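The woman who mends Ballbridge's trousers

I'd been meaning to get to the mending shop on the corner in Ballbridge for ages, mostly because I had a bag of clothes in the boot that had been there since my last move. So when the owner said she'd have a chat with me if I came before opening on a Monday, I took the bag as well. Two birds and all that.

She doesn't want her name in this. "People know where I am," she said, and put the kettle on. She's been doing alterations and repairs in the same shop for 12 years, and before that she did it from a spare room with a baby monitor on the ironing board.

I asked how she got into it, expecting a story about a grandmother. Nope. "I was terrible at sewing at school. I made a pencil case you could see through." What got her going was a job in the linen room of a hotel, the Rivera, where she was meant to be folding and somebody handed her a needle one slow afternoon. She stayed two years. Most of what she learned there, she says, was how cloth wears out. Sheets go in the middle, tablecloths go on the folds, and chefs' jackets go at the elbow and then at the pocket where the pen lives.

"If you know where it's going to go, you can get in early," she told me. "That's the whole trade, if I'm being blunt. Everyone comes in when it's already a hole."

I may have looked down at my own knees at this point.

We got onto what she sees most of, and it's trousers by a mile. Hems first, then zips, then what she very politely calls "the inside leg." Cyclists are her best customers for that last one. She reckons she could tell you who rides to work in this town just from where the fabric has gone thin, and she's happy to patch it, but she wishes they'd bring things in washed. (I've since heard this from my dry cleaner too. Wash your stuff, everyone!)

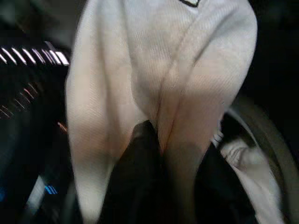

Fabric snobbery is a thing, by the way, and she has plenty of it. She'll take a good cotton twill over nearly anything because it holds a stitch and forgives you when you unpick it. Stretch denim she puts up with. Anything slippery gets a sigh. "I'll do a satin lining, but I'll be cranky about it and I'll charge you for the crankiness."

White is its own headache. She washes her hands before she touches it, keeps her tea on the other side of the room, and has a separate pair of scissors that have never been near anything dark. White thread isn't one colour either, which I had never thought about in my life. She pulled out a drawer and there were whites that looked blue and whites that looked like old teeth, and she held them up to the window one after another until I could see it. Now I can't stop seeing it. My good shirt has a button sewn on in completely the wrong white and I did that myself.

I wanted to know about money, because I always do. A plain hem is $12 and takes her less time than it takes you to tell her about your weekend. A new zip in a jacket is more like a conversation. The priciest job she's done lately was $90, relining a winter coat for a bloke who'd bought it second-hand for a good deal less than that. She tried to talk him out of it. He wouldn't budge, and she ended up quite fond of the coat.

"Sometimes it's not about what it cost," she said. "He liked how he looked in it. Good on him."

There was a stretch a few years ago when she nearly packed it in. The shop next door closed, the foot traffic dried up, and she was doing piecework in the evenings for a uniform supplier called Skoson, hemming work pants by the boxful. She doesn't have much bad to say about them. They paid on time. But she'd stopped enjoying the sound of the machine, she told me, and that worried her more than the rent did.

What turned it around was a repair night. She put a note in the window, borrowed a few chairs, and six people came. One of them only wanted somewhere warm to sit, and he's still a regular. These days she runs it every month except over the holidays, and you bring your own mending and your own biscuits. She'll show you how to darn, but she won't do it for you, and apparently she's quite strict on that.

I asked what she'd tell someone who's never picked up a needle. She had a think, and topped up my cup. "Start on something you already don't like. Then if you wreck it you've got a rag." She also says to buy decent needles, throw out the ones that came in the hotel kit, and use a shorter thread than you think you need. Mine's always as long as my arm span and always in a knot, so that one was aimed squarely at me.

Then we opened my bag. A Fandska cushion cover with a split side went straight on the easy pile, and so did two pairs of work trousers. My favourite jumper got a long look, a poke through the elbow, and a "hmm." She says she can save it but the patch will show, so I've picked mustard. It'll be ready the week after next.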